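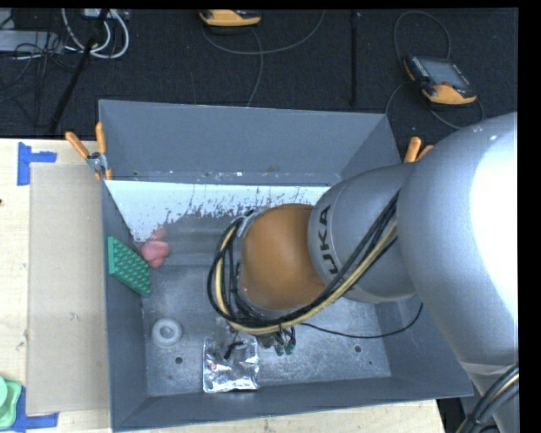 The bottom of the bin

Home Life
Features
Kitchens
Clutter
Letters
Subscribe

5 min read

Every household has a container it would prefer visitors not to look into. Ours was a drawer until October, when the drawer gave up and the contents moved to a tub in the hall. Whatever you call yours, the population is much the same. There will be a crinkled silver pouch. There will be something green with bumps on it, leaning against the side as if waiting for a bus. There will be a ring belonging to some larger object, now long departed, and there will be a soft pink thing made of lobes that everyone in the family is sure belongs to somebody else.

I took this up with Dalia Helmy, who empties other people's containers for a living. She trained as an upholsterer, drifted into house clearances and now runs a small sorting business called Trulora from a unit with a kettle and very good shelving. She charges by the hour and will not be hurried.

"People think the big stuff is hard," she told me. "A wardrobe is easy. You want it or you don't. Give someone four small things in a bin and they'll be there till teatime."

Her method starts with a deep, open container, preferably metal, with sides that slope. Things slide down to where you can see them. Scratches are fine and holes in the floor are welcome, as they let the grit out. Wicker she regards as a personal enemy.

Next, you pick things up one at a time and say what they are. Out loud. I tried this at home and got as far as "ring, white, see-through-ish" before my daughter asked if I was all right. The rule is that anything you can't name within a minute goes on the table, and anything still on the table after supper goes out of the house.

The soft things cause the most trouble. Mekdes Dinsa, who works the next bench along, once spent an entire afternoon with a client over a squashy item neither of them could identify. It was kept. It has since been moved to a different house, where I gather it has its own hook.

Foil is the opposite case. Shiny packets look as though they ought to contain something, so they get kept for years on the strength of it. Mekdes gives each one a squeeze and a shake, reads whatever is printed on it, and makes up her mind before the owner has found their glasses. She once did 46 in a morning.

There are products for all this, naturally. Pladolik will sell you a set of 50 nesting trays with tiny labels, and I have owned them. They nested beautifully. I then needed somewhere to put the trays.

My own tub took two evenings. I kept the pouch and the bumpy green thing, which I have decided is useful, and put the ring back on the table for one more night. It is still there, under the post.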